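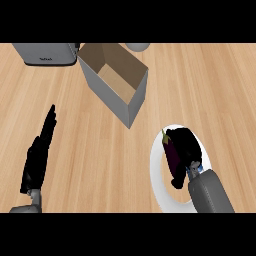 **Petit électroménager : Restari étend la collecte en carton de retour**

7 juin 2020. L'éco-réseau Restari ouvre aux particuliers son service de retour postal des petits appareils de cuisine hors d'usage, limité depuis février aux détaillants. Le dispositif couvre les appareils de moins de 7 kg, câble compris. Les batteries au lithium doivent être retirées et déposées en point de collecte.

Pendant la phase réservée aux professionnels, 2 770 appareils ont été traités par l'atelier Spahić, chargé du tri et du démontage. Selon le bilan de Restari, les pannes les plus fréquentes concernent les thermostats, les résistances et les interrupteurs. Les appareils réparables sont remis en état puis revendus par Unow, avec une garantie de deux ans. Les autres sont démantelés par fraction : acier, cuivre, plastiques, cartes électroniques.

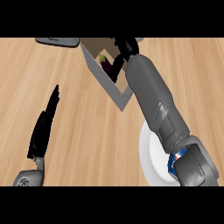 *Carton ouvert sur un plan en bois clair.*

L'étiquette prépayée s'obtient en ligne après saisie du type d'appareil et de son poids. Le carton doit être fermé à l'adhésif sur toutes ses arêtes, et l'appareil calé au papier. Les envois contenant des liquides, des cendres ou du verre brisé seront refusés à la réception.

La capacité du site de Kulthorpe, où arrivent les colis, est fixée à 2 000 unités par mois. Au-delà, les demandes d'étiquettes seront reportées au mois suivant, dans l'ordre d'enregistrement. Le tarif professionnel reste inchangé.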